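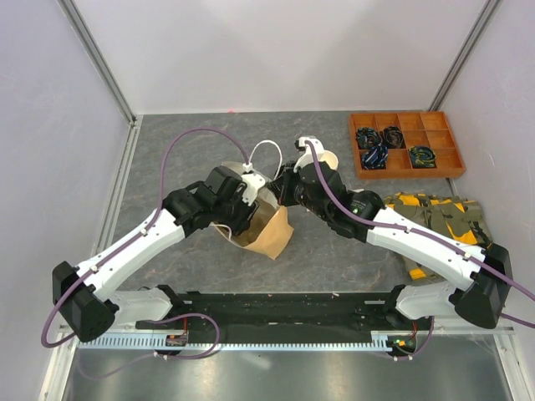 4.3 Contrôle des câbles de poignet - cellule Ondell à deux bras

Attention : couper l'alimentation des deux bras avant toute intervention.

1. Suivre le câble violet de chaque bras, du poignet jusqu'au coude. Il doit rester souple et former une courbe large autour du coude.
2. Vérifier les 2 clips blancs de chaque liaison. Remplacer tout clip fendu.
3. Remettre sous tension et effectuer 4 cycles à vide, à vitesse réduite.

Note - répéter ce contrôle toutes les 2000 heures environ et le noter dans le carnet Stomis.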